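Ticket 104 – Right arm lags leader during teleop recording, Carroll cell
Status: open, waiting on reporter
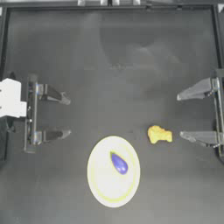
Top camera, Carroll cell. Both grippers open, eggplant on the plate, nugget on the table near the right gripper.

Reported by: Lanying Fu
Assigned to: Gearóid Keane
Task: put nugget on plate, right arm, two-arm leader setup
Software: Stomeo recorder, Bramach arm driver

Lanying Fu, 9:20
Right follower trails the leader by a visible amount when I reach for the nugget. I close on it, the follower closes late, and I end up pushing the nugget toward the plate. Left arm feels normal. Out of 40 demos I kept 2. Restarting the recorder did not help.

Gearóid Keane, 9:45
Please swap the leader cables at the hub and try again. If the lag moves to the left arm, it's the leader side.

Lanying Fu, 10:10
Swapped. Lag stays on the right arm. Cables are back where they were.

Gearóid Keane, 10:30
Then it's the follower or its driver. Log shows command age on the right at 63 ms, left is well under that. Check the smoothing value in the right arm config. It should match the left.

Lanying Fu, 10:55
They don't match. Right has the old value from the Plistik job, when we were teaching slow pours. Copied the left value over and restarted the driver. Much better on the reach. Gripper still closes a little late.

Gearóid Keane, 11:15
Gripper has its own smoothing line further down in the same file – change that too. Home both arms before you record. Don't mix the 2 demos you kept with the new ones, the timing will be different.

Lanying Fu, 11:25
OK. Moved those to a separate folder. Will change the gripper line after lunch, record another 40 with the same objects and post the command age for both arms.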